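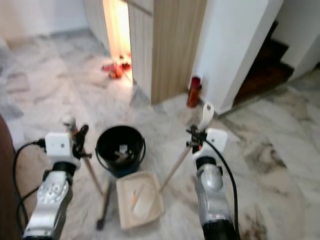
Pliltmont Home Forum > Floors and Cleaning > Sweeping marble: broom first or vacuum first?

vanloon_stairs
Posts: 203
Hello all. English is my third language, so please be patient with me. We moved into a flat with marble tiles in the hall and the kitchen. Before, I had only carpet. I sweep with a broom with dark bristles and a pale dustpan, and then I empty the pan into a small black bucket which I carry from room to room. It works well for the big pieces, such as wood scraps and little sticks from the kindling box. But the fine dust stays on the tile, and in the evening light I see every line of it. Is the broom wrong, or am I wrong?

grout_and_about
Posts: 2,938
The broom is wrong. Stiff bristles are for the yard. Sand under a stiff brush will dull a polished floor in a year or two. Get a dry microfiber mop and forget the broom.

Lelico
Posts: 100
I don't agree with this. I have swept the same marble for many years with an ordinary brush and it still shines. What dulls marble is vinegar and lemon cleaner. A mop only pushes the splinters into the corner, and then you must pick them up with your fingers.

grout_and_about
Is your marble polished or honed? On honed you would not see the scratches.

Lelico
Honed in the hall, polished in the bathroom. All right, I sweep the bathroom less. But I still say that for wood scraps you need a brush and a pan.

wiseo_k
Do you lay the pan flat? Mine has a lip that is a little bent, and a line of dust always stayed in front of it. I turn the pan a quarter and sweep the line again from the side. Also short strokes, and don't lift the brush at the end.

vanloon_stairs
Thank you. I checked and my pan has also a bent lip, on the left corner. The marble is polished, I think. So I will buy a softer brush for the dust and keep the old one for the balcony. One more question: do you keep the bucket with a bag inside? Mine has no bag and the small splinters stick to the bottom.

Lelico
No bag. Old newspaper, folded in four.

grout_and_about
Bag. The newspaper gets wet when you forget and throw tea leaves in there.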